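Workshop notebook, Skinitz bench
14 August 2018 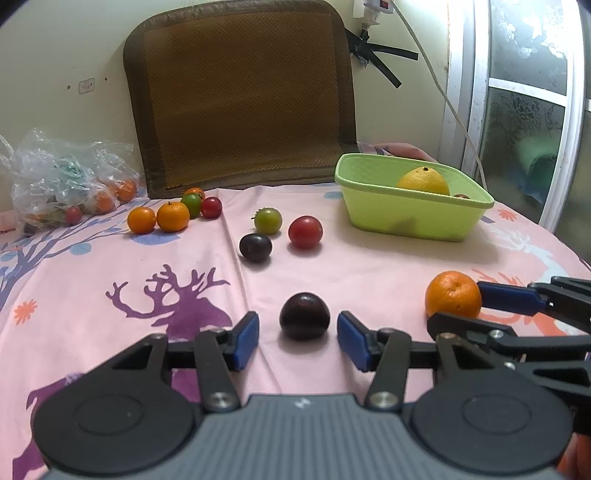 Dark cherry tomato on the pink cloth, gripper open.

Writing up last night's chamber dinner before I forget who promised what. Ketill and I went on the Gidemix ticket, table 5, close enough to the podium to get the feedback from the microphone and far enough from the kitchen to get the salmon last.

Speaker was Konrad Brzozowska, who ran for county executive once and has been explaining it ever since. Topic on the card: "Making Things in Ostimstead." Topic as delivered: the parking authority, the school board, the parking authority again. He got his big laugh with a line about being the only candidate ever to lose a recount he hadn't asked for. I have now heard it three times and the pause gets longer.

Points worth keeping:

– The county training grant reopens in December. Small shops can apply if they take on at least one student from the Jasińska academy. The form is 208 questions long. Ketill has volunteered me.

– Rent on the old bus depot units is going up to 595 a month. Brzozowska called this "a bargain." He owns a building across the street.

– The academy's business seniors did a pitch session before dessert. Best one was a girl with a plan for resharpening restaurant knives by subscription. She had costs, she had a route map, and she finished on time. Told her to come by. Worst one was an app. I couldn't say for what, and I asked.

– Attendance was 271 according to the chamber president, who announced it twice. The back third of the room was mostly coats.

Q&A ran long. Somebody wanted to know if he was running again and he said he was "here for the students," so yes. Ketill asked about the loading zone on our street and was told it was a state matter. I asked the state rep on the way out and she said it was county. Will try the city, for completeness.

To do: call the academy about the placement. Find last year's tax letter for the grant. Return the centerpiece, which Ketill says was meant to be taken and the club says was not.

Gidemix wants its ticket stubs back for expenses. Mine has salmon on it.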